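Ifans Recital Recordings: data card

Version 5, July. Maintained by Rhiannon Mathias and Euan Munro.

Contents: 1613 audio clips from 100 solo piano recitals at Lellen Hall. Each clip is a mono WAV file with a matching text file giving composer, work, movement and performer.

Known gaps: 443 clips have no movement number. Encores are tagged by composer only – titles were not always announced. 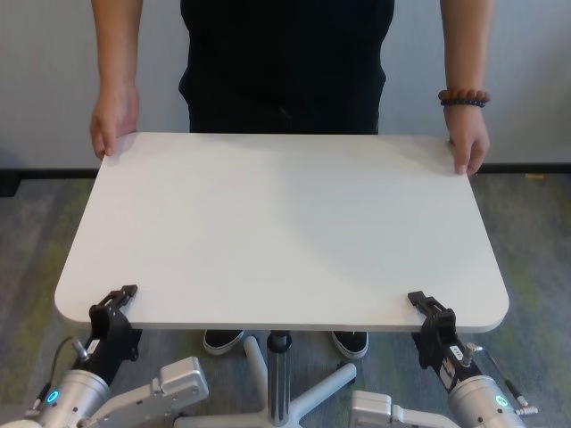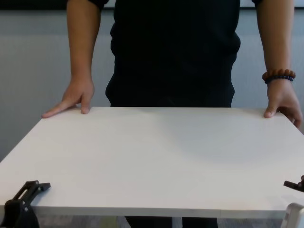 Page-turn noise is marked in the notes column as "pt", and pedal noise as "pd". Knocks and taps get "kn", the tag for any sound a hand makes on a hard surface, such as the white tabletop with hands at its edge. Audience coughs are not tagged.

License: free for study and teaching. Send corrections to Wyn Parri with the clip number and start time.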